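The toy food has to go somewhere
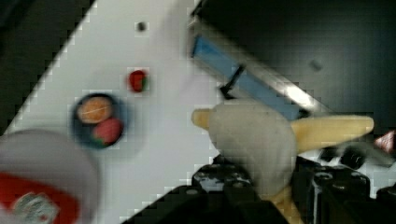

OK quick one tonight, I have 20 minutes before I need to be somewhere and I promised I'd write up the play food sort. I've been putting this off since the move. Two moves, if you count the garage.

So. Toy food. We have so much of it. I wrote a while back about getting rid of the puzzles, and a few of you wrote in to say do the pretend kitchen next, and I said sure, next weekend, and then it was November. You know how it goes.

The plan was simple. Dump all the bins out, make piles, put back what gets played with, and give the rest to my sister for the playroom at her work. One afternoon, I figured. It took three evenings and I still have a bag by the front door with I don't even know what in it.

First thing I learned is that there are two kinds of toy food. Hard stuff and soft stuff. Hard stuff is the plastic, the eggs, the little cans, the pizza slices with the velcro that stopped being sticky years ago. Soft stuff is plush and felt. They should not live together. When they live together the hard stuff goes to the bottom and the soft stuff gets crumbs and hair on it and nobody ever finds the eggs.

I did not know this for six years. Six!

The plush banana is staying. I want that on the record before my husband reads this. It's the peeled kind, where the peel flaps come down and there's the fuzzy white part in the middle, and it is honestly the best piece of pretend food we own. It has been a phone. It has been a baby. It went to the dentist once, in a coat pocket, and got its own sticker. I've tried to put it in the give away pile two times now and both times I took it back out before anyone even saw me do it.

The little red strawberry is staying too, because it's tiny and takes up no room and because it goes with the banana. Fruit salad. That's been the whole menu at our house lately, fruit salad, fruit salad with soup on it, and something called hot fruit.

What went:

The cardboard cereal boxes. All squashed.
Two of the three tea sets. We kept the tin one, it's loud but it's complete.
The cash register that only says "thank you" in a voice like its underwater.
Every fake french fry. They get in the couch. I found one in a winter boot.
The cake with the candles, minus the candles, which left us long ago.

What stayed: fruit, bread, the eggs, the tin tea set, one pot with a lid, the wooden spoon that is really my wooden spoon and I'd like it back.

OK so bins. I went back and forth on these for a dumb amount of time. The catalog ones from Pekalow are pretty but they're deep, and deep is the enemy. If a kid can't see it, it doesn't exist, and then they dump the whole thing on the floor to look. I had a deep one from them for the blocks and it was dumped daily. So this time shallow. I got the Trester ones, the low ones, no lid. Lids are a no from me. Everybody in my house can take a lid off and not one person can put one on.

One for fruit and veg, soft. One for hard food. One for dishes. That's it, that's the system. I was going to do picture labels and print them and laminate them and then I remembered who I am. Masking tape and a marker. I drew an apple on the first one, it looks like a butt, they think that's the funniest thing that's ever happened in this family, so they all know which bin it is. Works great.

Washing. Somebody's going to ask. The plush goes in a pillowcase with a knot in it, cold, gentle, and then air dry on a towel. Don't put it in the dryer. I did that to a felt fried egg and it came out the size of a quarter and kind of crispy. The hard stuff I just did in the sink with dish soap and an old toothbrush for the corners. The eggs open up, so open them. I won't say what was in there. It was raisins. I hope it was raisins.

While I was at it I wiped down the play table and all the shelves, and then of course the shelves had to move, and behind the shelves was another whole life. Crayons, a library card, a sock, one of the good scissors. I lost most of the second evening to that. There's a reason these posts are never about just one thing.

Now the part I really wanted to get to. Where to put it. In the old place the kitchen toys were in the kitchen, which sounds cute, and it was cute, and I stepped on a lemon with a pan of hot oil in my hands. Never again. For a while after that it was all in the bedroom and it never got touched, because I'm not in the bedroom, and they want to be where I am. So now it's at the end of the dining room, along the wall, low. I can see them from the stove and they can see me but there's a table between us and the lemon.

My neighbor Rostislav Skála, who has raised four of them and is very calm about everything, came by to borrow the ladder in the middle of all this. Looked at the floor. Looked at me. Said his wife used to put half the toys in a suitcase in the attic and swap them every couple of months, and the kids thought it was Christmas every time. I've read that tip 100 times in magazines and never once did it, but hearing it from a man standing in my dining room holding a ladder, I don't know, it took. So there's a suitcase now. It's the green Urban one with the broken wheel that we couldn't travel with anyway. Half the hard food is in it, and one whole tea set I'd already put in the giveaway pile and then took out again. So that's one of the three tea sets gone, not two. I'm not going back up to fix the list.

I'll report back on the suitcase. If I forget where I put it, then that also tells us something.

A couple answers to things from the last post, while I still have a few minutes:

Yes the puzzles really are gone. No, no one has asked. Except for the horse one, once, and I said it was visiting Grandma, and now I have to tell Grandma.

The rug is not new, it's the old one turned around.

For the person who wanted to know how much toy stuff we had to start with, I didn't count and I'm not going to, it would make me sad. I can tell you my email says I have 823 unread messages and the floor felt a lot like that.

The wall hooks are Privent. They hold fine on the painted wall, they did not hold on the wallpaper, and I have a spot to prove it. There's a plant in front of it now.

Things I'd do diffrent. I'd do it when they're asleep, all of it, not just the giving away part. I thought it would be nice to include them, let them pick, teach them about letting go and so on. What happens is they see a toy they haven't touched in a year and it's suddenly the love of their life. There was crying over a plastic onion. Real crying, with hiccups. The onion stayed. It's in the fruit bin with the banana, I've been told they're married.

And I'd start with one bin. One. If I'd done the fruit and stopped for the night I would've felt terrific. I dumped everything at once because that's what the lady in the book says to do, so you can see it all together, and what I saw was that I wanted to lie down. We ate dinner on the couch both nights because you couldn't get to the chairs.

It does look good though. I keep walking past it. This morning at 700 (I mean 7:00, sorry, typing with my coat on) there was already a restaurant going, and I got served a banana on a tin saucer and was told it was spaghetti, and when they were done most of it went back in the right bins. Most. There was a roll in the dish bin and I left it there. I'm trying to be a person who can leave the roll.

Next up is probably the craft drawer, unless I lose my nerve, or the bag by the front door, which I really do need to open before it goes to my sister's because I have a feeling my keys are in it.

OK coat's on, gotta run. If you've got a good trick for keeping felt from getting those little pills all over, put it in the comments, I've been using a razor and it makes me nervous.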